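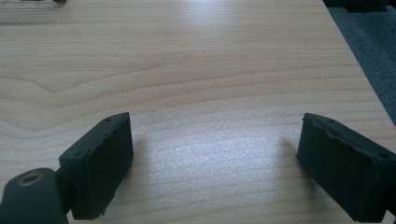

Figura 4.1. Superficie clara con veta de madera. Las líneas finas corren casi paralelas y, en una zona, se abren en un dibujo en forma de V.

CAPÍTULO 4
La veta y el corte

Contenidos del capítulo
4.1 Anillos, fibras y radios
4.2 Los tres planos de corte
4.3 Aserrado tangencial y aserrado radial
4.4 Chapas: obtención y casado
4.5 Imitaciones impresas
4.6 Lectura de una superficie
Actividades y vocabulario

Introducción

En el capítulo anterior se estudió el crecimiento del tronco: cómo el cámbium produce células nuevas hacia el interior y hacia el exterior, y cómo la diferencia entre la madera de primavera y la de verano deja un anillo por año en los climas con estaciones marcadas. Ahora pasamos del árbol en pie a la tabla. Un mismo tronco puede dar superficies de aspecto muy distinto, y la diferencia depende sobre todo del ángulo con que la sierra o la cuchilla atraviesa los anillos.

En el taller se usa la palabra «veta» para varias cosas a la vez. Unas veces designa la dirección de las fibras, como cuando se dice que hay que cepillar a favor de veta. Otras veces se refiere al dibujo que se ve en la cara de la tabla. En este libro reservamos «fibra» para lo primero y «veta» para lo segundo. La distinción importa porque fibra y veta no siempre coinciden: una tabla puede mostrar un dibujo recto y tener la fibra inclinada respecto a la cara, y en ese caso se astillará al cepillarla en uno de los dos sentidos.

4.1 Anillos, fibras y radios

Un tronco puede imaginarse como una serie de conos muy alargados, metidos unos dentro de otros. Cada cono corresponde a un período de crecimiento. Si se corta el tronco de través, los conos aparecen como círculos más o menos concéntricos. Si se corta a lo largo, aparecen como líneas, y la forma de esas líneas cambia según la distancia entre el corte y la médula.

Las fibras recorren el tronco en el sentido de su longitud. En las coníferas, la mayor parte del tejido está formada por traqueidas, células alargadas que cumplen a la vez la función de sostén y la de conducción. En las frondosas hay además vasos, que se ven en la testa como poros. Cuando los poros grandes se concentran en la madera de primavera, como ocurre en el roble y en el fresno, se habla de anillo poroso; cuando se reparten de manera uniforme, como en el haya o el arce, de porosidad difusa.

Los radios leñosos van de la corteza hacia la médula, perpendiculares a los anillos. En muchas especies apenas se distinguen a simple vista. En el roble son anchos y, con el corte adecuado, forman manchas brillantes que los ebanistas llaman espejuelos.

4.2 Los tres planos de corte

El corte transversal es perpendicular al eje del tronco y deja a la vista los anillos completos. Es el plano que se examina para identificar una especie con lupa.

El corte radial pasa por la médula o muy cerca de ella. Los anillos quedan cortados casi en ángulo recto y la cara muestra líneas rectas y paralelas, bastante juntas si el árbol creció despacio.

El corte tangencial se hace a cierta distancia de la médula. La cuchilla roza los conos de crecimiento, y el dibujo resultante es una sucesión de arcos, llamas o puntas en V en el centro de la tabla, con líneas más rectas hacia los cantos. Los carpinteros lo llaman veta floreada o veta de catedral.

Pocas tablas pertenecen por entero a un solo plano. Una tabla ancha cortada lejos de la médula suele ser tangencial en el centro y acercarse al corte radial en los bordes. También los nudos y las curvaturas del tronco desvían las líneas y producen dibujos irregulares.

Un caso práctico: las tablas de Emurden

El aserradero de Emurden trabajaba casi exclusivamente con abeto y abedul de los montes cercanos. Su encargado, Ottar Granström, marcaba las trozas en la testa con tiza antes de llevarlas al carro y anotaba en un cuaderno el destino de cada una. En el cuaderno correspondiente a un mes de diciembre figuran 748 tablas, separadas en dos columnas: «cara» y «canto». La primera columna reunía las tangenciales, destinadas a tableros vistos y puertas de armario. La segunda, las radiales, que se vendían para marcos y tapas de instrumentos.

Ulla Sjöberg, que aprendió el oficio en ese aserradero, explicaba así el criterio:

«Para la cara buscábamos dibujo. Para el canto buscábamos que la tabla se quedara quieta. Ottar ponía las dos delante del cliente y esperaba».

La expresión «quedarse quieta» alude a la estabilidad dimensional. La madera se contrae más en la dirección tangencial que en la radial al perder humedad, con una relación que en muchas especies se acerca a dos a uno. Por eso las tablas tangenciales tienden a abarquillarse: los bordes se levantan por la cara más alejada de la médula. Las radiales se mueven menos a lo ancho y se mantienen más planas.

El inconveniente del corte radial es el rendimiento. Hay que girar la troza varias veces, se pierde más material en cuñas y las tablas salen más estrechas. En Emurden se fijó un ancho mínimo de 12 centímetros para la columna «canto»; lo que no llegaba a esa medida se apartaba para listones —a menudo de muy buena calidad— y se vendía por atados de 16 piezas.

Antes de seguir

Observe tres superficies con veta de su casa o de su aula: una puerta, una mesa, un estante. Para cada una, responda por escrito en el cuaderno de prácticas:

1. ¿Predominan las líneas paralelas o los arcos?
2. ¿Hay algún punto donde el dibujo se repita exactamente?
3. ¿Continúan las líneas de la cara en el canto y en la testa?

Conserve las respuestas. La segunda y la tercera pregunta se retoman en los apartados 4.4 y 4.5, al tratar las chapas y los papeles impresos. Conviene mirar con luz lateral, porque un reflejo fuerte sobre un acabado liso borra las líneas finas.

Vocabulario de esta sección: abarquillado, cámbium, espejuelo, fibra, radio leñoso, testa, traqueida, troza, veta floreada.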